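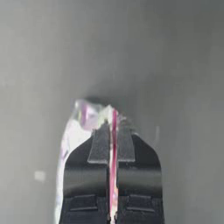

Wrist cam view, black pads closed on a crumpled translucent wrapper

Stock pads or softer ones for thin film?

Huia Lowther
Trying two grippers on the same arm, a Petek and the older Divent. Job is picking crumpled plastic wrappers off a gray surface. Hard stuff like bottles, no problem with either. Film is a pain. Petek grabs fine but I can't tell from the wrist camera how much is in the pads, all glare except the pink strip. Running 100 picks each, Petek dropped 2, Divent dropped 46. Is that the pads or the controler? Haven't swapped anything yet.

Loretta Gallagher
Pads, probably. Put the Petek ones on the Divent if the holes line up and rerun the same 100. Don't touch force or speed until you have that number. For glare, drop exposure and move the lamp off to one side. We do this on a Rurnumel cell and the pink shows up well enough to aim at, so use it.

farnia_fan
just get a suction cup

Huia Lowther
Tried suction, it leaks on teh folds. Holes do line up, will swap pads tonight and post numbers.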